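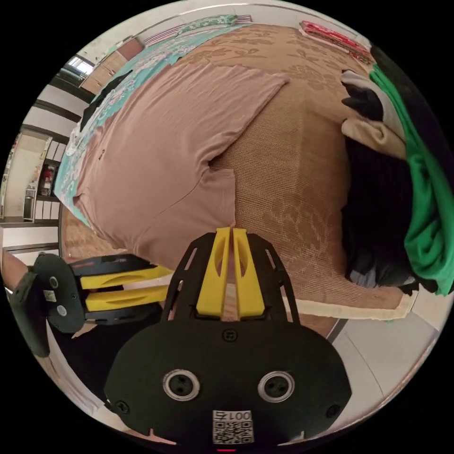
Clothing drive asks for shirts to arrive folded

FIRNPORT – Residents giving to this year's winter clothing drive are being asked to fold T-shirts at home before dropping them off.

Organiser Sota Takagi said 2463 pieces came in last February, and 326 of them were T-shirts stuffed into bags with coats and boots. Sorting ran eight days over.

Takagi suggests laying each shirt flat on a bed or mat, smoothing out the sleeves and folding the sides to the middle. Any colour or size is welcome – stained or torn items are not.

"A bed is fine. You don't need a special table," he said.

Shirts can be left at the Prekora Centre on Skurkeline Road until 21st November. Blankets will be collected separately at the same address.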